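Chapter 2
Taps, Baskets and the Washing Day

Last updated: February 2026
By Nneka Okonkwo and Magdy Soliman

Pick up a tap some time, one that isn't fixed to a sink. It's a lovely thing to hold! All the clever parts of a kitchen or washroom tend to hide behind panels and under counters, but the tap sits out in plain view, and you can learn a great deal from it before you ever open a toolbox. In this chapter we begin with the tap and then move on to the washing it helps us do, sorting clothes by colour and by cloth.

Start with the handle. A single lever does two jobs on most mixer taps: lifting it lets the water through, and swinging it from side to side changes the blend of hot and cold. Under the lever is the valve body, which is rounded, and out of that comes the spout. Chrome shows all of these curves beautifully, because it throws back whatever is near it, dark or light.

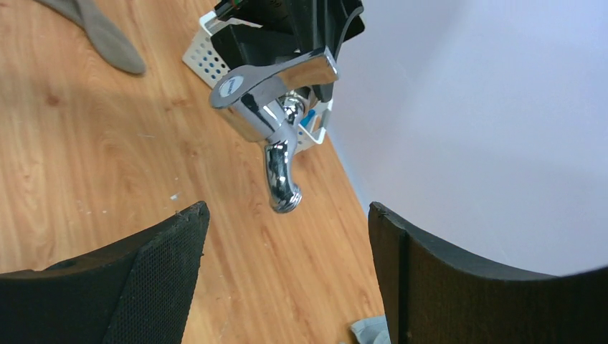
2.1 The basket and what goes in it

A basket with holes in its sides lets air reach the clothes, so a damp towel has a better chance of staying fresh until you get to it. Plastic ones are light and wipe clean in a moment. Try sorting as you go. Dark things can share a basket with a strong blue, but pale denim is better kept to one side until you've read its label (new denim can give up a surprising amount of dye).

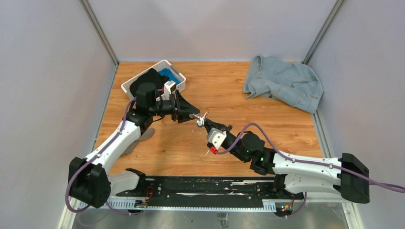
2.2 Cloth that crumples

Drop a piece of denim on a table and look at how it lands. The folds are wide and stiff, and the seams hold their line. Now do the same with a thin cotton cloth and you'll see much smaller, softer creases. Isn't that a good reason to look before you fold? Smooth the seams first, then the flat parts.

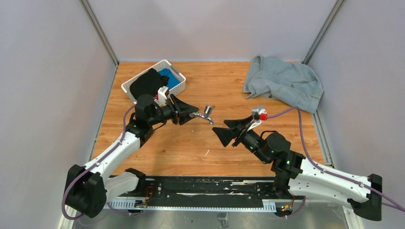

Fig. 2.2 A chrome tap over the table, with the basket and the pale denim behind.

2.3 Threads

Taps, hoses and pipes are often joined by threads, and so are a great many other things around us. A thread is a ridge that winds round and round, on the inside of one part and the outside of its partner. Start every joint by hand. If it binds, back it off and begin again, and leave the spanner alone until the parts are running freely together. 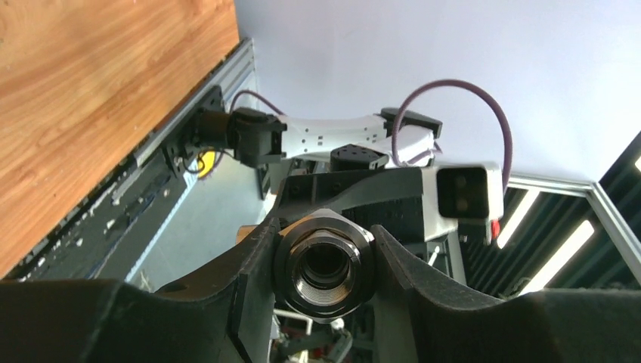
Fig. 2.3 A dark metal fitting with fine threads inside the opening.

Before you read on, find two threaded things at home and feel which way each one tightens.

Related chapters
Drains and traps, by Loukia Galanis
Reading a care label, by Naima Benkirane
Folding for small cupboards, by Ánh Diệp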